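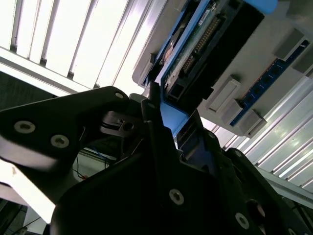

A module in a bright blue plastic frame, with a green circuit board and gold header pins inside.

Desktop computer parts (inside the case)

I get asked to write these entries because I like old desktops, so forgive me if I ramble a bit! A desktop computer is really a metal box full of parts that plug into each other, and most of them come out again without much fuss. The big one is the motherboard, usually a green sheet with printed traces running all over it. Memory goes into long slots on the board, and makers love to color them (dark blue, black, whatever they had that year) so you can tell pairs apart.

Then there are the cables. Power leads tend to be thick and bundled, while a SATA data cable is thin and flat and links a drive to the board.

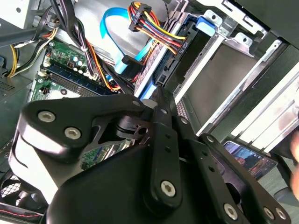 Plastic frames and rails are handy things too - they protect the edges of a board and give you something to hold. My friend Ayana Shiferaw kept a drawer of spare ones from her Trondis machines, and I borrowed 2 of them in April and still haven't given them back.

Those little cylinders standing on the board are capacitors, which smooth out the power. If the tops bulge, the board is probably on its way out. Unplug the machine before you reach in, and take a picture of the cables first - I never do, and I always regret it.

See also: Drive cage, Memory slot, Pin header

Last edited May 22, 2020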